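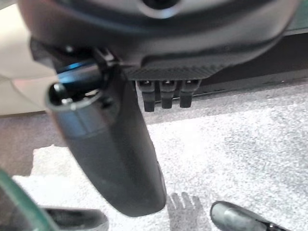
Shared Lounge and Glass Table Inspection Checklist

Dendport Building Services, Akier House, ground floor
Checklist reference 765

This checklist is completed once a month for each furnished common area. The inspector marks every item Satisfactory, Attention Needed or Not Applicable, and adds a comment wherever the mark is Attention Needed. Comments from the October inspection of the ground floor lounge are shown under each item.

Section A. Floor covering

A1. Carpet lies flat, with no raised seams, ripples or curled corners.
Mark: Satisfactory
Comment: Seams checked by hand along the full length of the lounge. The join near the corridor door, reported in the previous inspection, has been glued down and is holding.

A2. Carpet is free of spills, debris and broken glass.
Mark: Satisfactory
Comment: Vacuumed before the inspection. The gray carpet hides small fragments well, so a flashlight held low to the floor remains the required method in this room.

A3. Walkways are clear to a width that allows two people to pass.
Mark: Attention Needed
Comment: A side chair had been pushed into the route to the fire exit. Moved back during the inspection. Floor markers requested.

A4. Lower edges of walls and fixed furniture are undamaged at floor level.
Mark: Satisfactory
Comment: Light scuffing only. To be wiped down at the next scheduled cleaning.

Section B. Glass table, structure

B1. Glass top is free of chips, cracks and deep scratches.
Mark: Satisfactory
Comment: Rim checked with a gloved finger, including the rounded corners. One surface scratch, too shallow to catch a fingernail. Recorded for comparison next month.

B2. Glass is seated correctly and does not rock or slide under light hand pressure.
Mark: Satisfactory
Comment: Pressure applied at each corner in turn.

B3. Parts beneath the glass are secure and show no looseness.
Mark: Attention Needed
Comment: Slight play found on one side. A work request has been entered with Requena Furniture Maintenance, job 148. The table may remain in use for light items. No one is to sit or lean on it.

B4. Lettering on the glass is intact, with no lifting.
Mark: Satisfactory
Comment: Do not use a scraper near the Chinese characters.

Section C. Glass table, items on the surface

C1. Items are light, stable and suitable for a glass surface.
Mark: Satisfactory
Comment: A shallow bowl and a pineapple were on the table. Both are acceptable. Whole fruit with a rough skin should be lifted when it is moved and never dragged across the glass.

C2. Bowls and dishes sit fully on the glass, away from the rim.
Mark: Satisfactory
Comment: None.

C3. Cables are kept off the table and away from objects that could be pulled over.
Mark: Attention Needed
Comment: An orange cable was looped around the pineapple. Cables on this table are to be cleared at the end of each use and stored in the Gurex cabinet, shelf 5.

C4. Fresh food is dated and removed before it spoils.
Mark: Attention Needed
Comment: No date label found. Users of the lounge are reminded that unlabeled food will be discarded at the end of the working day. 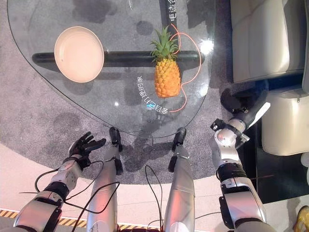 Page last changed: October, 4:15 p.m.

Section D. Lighting and glare

D1. Light fittings are working and produce no flicker.
Mark: Satisfactory
Comment: All fittings tested from the wall switch.

D2. Reflections on the tabletop do not hide its edge from people walking by.
Mark: Attention Needed
Comment: A bright white reflection shows on the glass near one edge. Clear glass over a speckled carpet is hard to see, and edge visibility must be reviewed. Clear bumper strips to be priced under budget line 139.

Section E. Follow-up

E1. Confirm that job 148 is complete and repeat item B3.
E2. Confirm that floor markers are in place and repeat item A3.
E3. Repeat items C3 and C4 without advance notice to users.
E4. Return the completed form to the Dendport site office by noon on the working day after the inspection. Forms with blank marks will be sent back to the inspector.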